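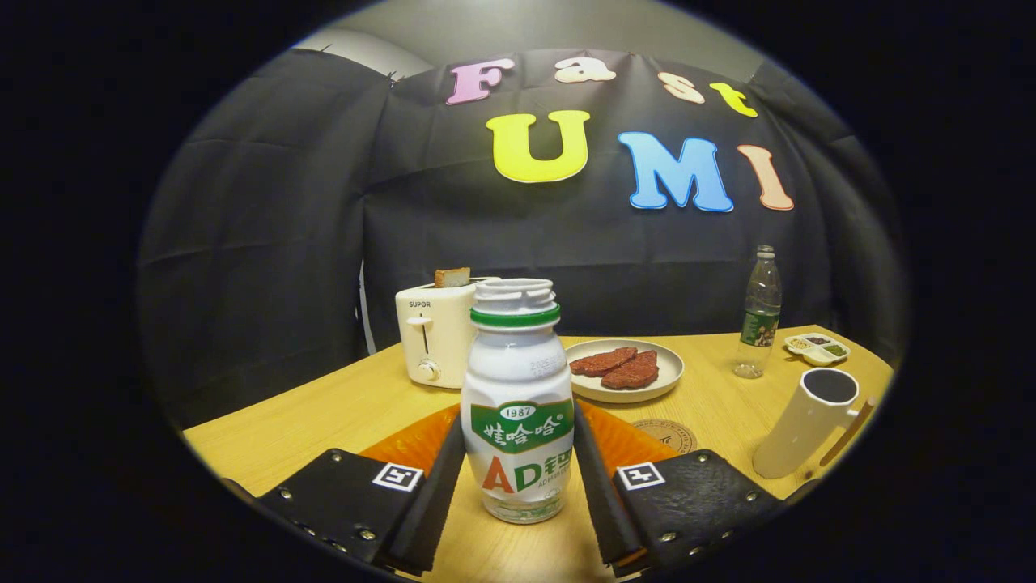 little white bottle of AD calcium milk on the table, green ring round its neck

Right, a thread on packed lunches, as I've now been making them for two kids for what feels like my entire adult life and I have Opinions.

Started a new school in Lamthorpe in January and the lunch break is 58 minutes, which sounds massive until you learn that football happens in it. So everything has to be edible with one hand while walking. Soup is over. I miss soup.

Things that came home untouched this month: cucumber (any shape), the posh crackers, a whole boiled egg with a face drawn on it. I spent ages on that face!

Things that always go: cold pasta with butter, leftover pancakes, anything out of a small bottle with a lid they can open themselves. Milky drinks especially. Water apparently tastes "of bag".

Gijs Dijkstra from the end house swears by making four days' worth in one go and freezing the sandwiches. Tried it with cheese and pickle – fine. Tried it with egg mayo – please don't.

Also the Prudasport lunch bag has finally died. Zip went at the corner, then the whole side. It had a good run and it smelt of banana for most of it.

Anyone got a bag they like that goes in the washing machine? Needs to fit a box and a drink standing up, or I'm back to drying out reading books on the radiator.

Tomorrow is wraps. The younger one has already told me she doesn't like wraps – she had 2 at her nan's last weekend and asked for more.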